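Paid participants wanted: hand-held gripper comparison
Trerolov, Test Lab 2
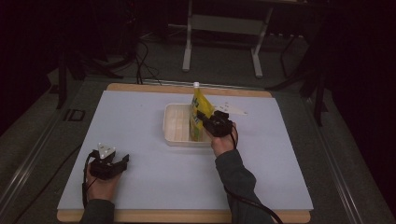 What you will do
Pick up pouches and other packaged goods with a gripper in each hand and move them in and out of a tray. You will work with two jaw designs, Bretix and Urkent, and fill in a short form after each set. We are comparing grip, wrist strain and dropped items.

Who can apply
Adults 18 and over with full use of both hands. No technical background needed. We have 56 places, left-handed people included.

Time and pay
One session in February, 127 minutes including breaks. Sessions start at 9:30 a.m. and 1:30 p.m. Pay is $56, sent within the month.

To apply
Write to Liam Nic Giolla, Trerolov, Room 481. Give your glove size and which start time suits you.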